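Filed under: Home & Living / Bedroom / Threads

1/ Okay, bed-making thread, because I've been fighting with sheets that won't stay put for over 3 years and I have opinions now. Grab a cuppa.

2/ I used to buy whatever was on special at Tiddale and wonder why the corners pinged off by morning. Measure your mattress depth, people! Mine's a deep one and I'd never once checked.

3/ Then my mate Janaka Wijesinghe put me onto sheet clips. I'd seen them in the Nustari catalogue and figured they were for caravans. Nope, regular beds too.

4/ A big bed with a padded headboard is the worst of the lot for this. You tuck it in, you sit down, and up it comes again. A couple of little fasteners along the headboard side and you've got something to pull against – grey upholstery and a cream-beige sheet, by the way, is a combo I'd happily live with. Navy cushion on top and I'm sold.

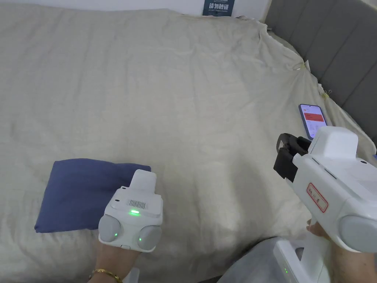 5/ HOW I DO IT NOW

Clip the headboard side first. Gather a good pinch of fabric, more than you think, and clip that. A stingy little pinch slides straight out.

6/ Walk round to the foot and pull towards you, slow and even. Then the long sides. Don't go mad on the creases yet, you'll only chase them from one side to the other.

7/ Smooth from the middle out with your forearms. Looks ridiculous, works a treat on mine.

8/ Cushions go on last. I keep it to one colour these days – I had a whole mountain of them in August and they lived on the floor.

9/ Someone asked about thread count. My favourite set is 300 and it's lovely and soft, a bit crinkly, and I'm not ironing it for anyone.

10/ Pillowcases tomorrow, if I get the washing in.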